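Best way to revive a sourdough starter left in the fridge since November?

Posted in Baking and Bread by Hornside Hannah, 12 June 2020
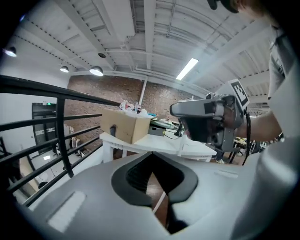

Starter details

Hello all! I made a rye starter last autumn, baked with it every week and loved it, then life got busy and the jar went to the back of the fridge in November. I found it again this morning. There's a dark liquid on top and it smells like nail varnish remover, but I can't see any mould. I'd so love to save it — it made the best loaves I've ever had. Is it worth trying, or should I start again? I have plenty of strong white flour and half a bag of rye. My kitchen is on the chilly side, if that matters.

2 replies

Hipólito Urrutia
Do try! They are wonderfully tough things. The dark liquid is only hooch, so pour it off. Scrape away the top layer too and take a spoonful of the paste from underneath, then put it in a clean jar with 40 g of rye and 40 g of lukewarm water. Stir well, lid on loosely, and leave it somewhere warm. My oven with just the light on works a treat.

Next day, keep a spoonful, bin the rest and feed it the same again. Expect very little at first. Mine sulked for 4 days and then doubled in an afternoon, and I was dancing round the kitchen! Once it rises and falls predictably after each feed you can swap to white flour a bit at a time, though I like to keep some rye in there for the flavour.

If you see pink or orange streaks, or anything fuzzy, throw the whole lot out and wash the jar in very hot water. The nail varnish smell is fine, it means it's hungry.

Don't bake with it the first time it bubbles. I did and got a brick. Wait until it has doubled a few feeds in a row — then make pancakes with the leftovers while you're waiting, they're gorgeous with a bit of honey.

Clirell
agree with above, mine came back after longer than that. i used pineapple juice instead of water for the first feed, someone on here swears by it, no idea if it did anything. put an elastic band round the jar so you can see how far it's gone up. good luck and post the loaf!!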